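Storing Dry Goods on Open Shelves

Weight and moisture decide where a container goes. Heavy items belong on the lowest level, items in daily use between hip and eye height.

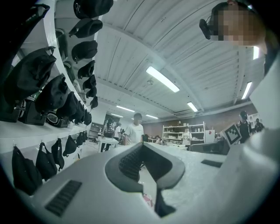 Ravindran Marar writes that he kept flour on the top shelf for years and it caked every February, until he moved it down and away from the kettle. Steam collects under the ceiling, and a screw lid with a worn seal lets it in.

Check seals twice a year. Close the empty jar, hold it under water and squeeze or tilt it. Bubbles at the rim mean the ring needs replacing. Pandell rings fit most wide-neck jars; Hämmerli jars take their own size.

Fill levels: leave 2 cm of headspace for flour and sugar, 4 cm for anything scooped with a cup. Label the side, not the lid – lids get swapped during washing.

Whole-grain flour keeps for a few months at 18 °C and longer in the freezer. Buy it in small bags. A 300 g jar is enough for ground spices, and over that they lose their smell before they are used up.

Wipe shelves with a barely damp cloth and let them dry fully before putting jars back. Old stock goes to the front. Do not top up a jar that still has old flour in it; empty it, wash it and dry it overnight with the lid off.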